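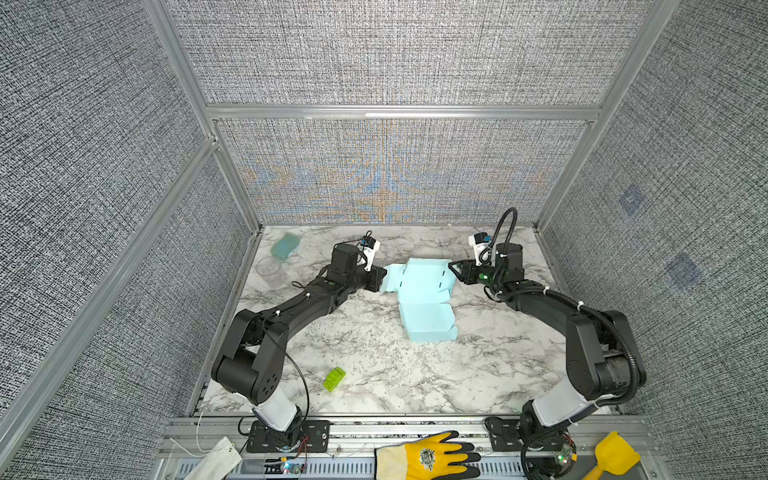 I have strong feelings about flat-pack cardboard boxes, and most of them are warm. Give me a blank lying flat on the table, all flaps and creases, and I'm happy for the evening. My cousin Thoa thinks this is a sad thing to say out loud, but she buys the ready-made gift boxes with the ribbon glued on, so we were never going to agree.

What gets me is the hurry people are in. They grab a flap, bend it somewhere near the crease and hope, and then they wonder why the lid sits up like a badly shut suitcase! Fold every crease first, right over, and press it down with your thumb. Then open it all out and start again properly. Yes, it's slower. I did 156 of them for our stall at Darport last October and I'd still say do it that way.

And please, can we have more colours? Plain brown is fine for posting books, but a pale blue box makes even a pair of socks look like you meant it. Lộc says the coloured ones mark too easily (he has a point, keep your tea well away) and he'd have us back on brown tomorrow. He can fold those himself. I've got 28 blues left in the cupboard and I'm not sharing them until somebody learns which flap goes in first.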